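Subject: Re: [cerkcombe-listening] Wednesday evening and the tape loops

Hello all,

On Wednesday, someone on the list wrote:

> Are we still hoping to play the Onness piece all the way through?
> I make it 389 seconds a side, and I'm not sure the old machine
> will hold its speed that long. Also, is the hall booked?

Yes to the hall, and thank you for asking! We have it from 7 until 10, and the kettle is ours as well, so do bring a mug if you're fussy about mugs (I am, dreadfully).

As for the Onness piece, I'd love to hear both sides without a break, and I've been over it at home more often than my neighbours would like. The low drone in the second half, where the bells start creeping in underneath, is quite the loveliest thing we've had since the Ebrahimi recordings last winter. My machine drifts a little flat towards the end, but I rather like it that way. If anyone has a steadier one, please shout.

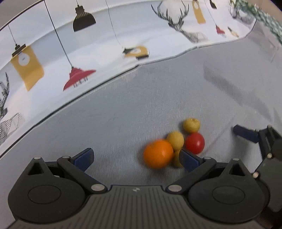
I've also had a reply from the Linon people, who are happy for us to play 2 of their harbour recordings as long as we credit them on the sheet. They pressed only 200 copies, so do handle the sleeve kindly if it comes your way.

Could whoever has the long speaker cable bring it along? The short one doesn't reach past the piano, and I nearly went over it in April.

Warmest wishes, and see you there,

Your list keeper at Cerkcombe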